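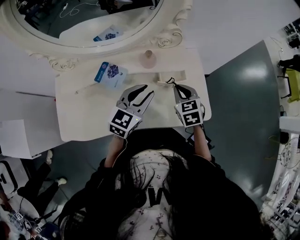
So I'm 13 weeks into my job at Andura and my mom still asks me what I do all day. Fair question! I used to work the returns bench, opening parcels and deciding what could go back on the shelf. Then the company bought a sorting line called Rulla, and Rulla took most of the bench with it. It gets through almost 1000 parcels on a good shift. I never came near that, even with coffee.

What I do now is pick small things up with grippers so a machine can learn how a person does it. A little bottle, a card, a bit of wood. Over and over, at a table with a mirror that's way fancier than anything in my apartment. My record is 768 pickups in a week, and yes, I kept the sheet.

The first thing I noticed is how weird it is to lose your fingertips. You stop feeling the thing and start watching it instead, and by Thursday my eyes are more tired than my hands ever were on the bench. My shoulders have opinions too. We get a break every 2 hours, and I'd love it if somebody made that shorter.

The pay is a bit better and I sit down all day. What I miss is the talking – on the bench there were always people across from you, and you could complain about the same busted tape gun for a whole morning. Half of that crew went over to the Fairweather warehouse and a few are training on the Sikari floor, fixing the belts when they jam. They say it's loud but they like it.

Would I go back? Ask me in November, when returns season hits and I can hear Rulla beeping through the wall.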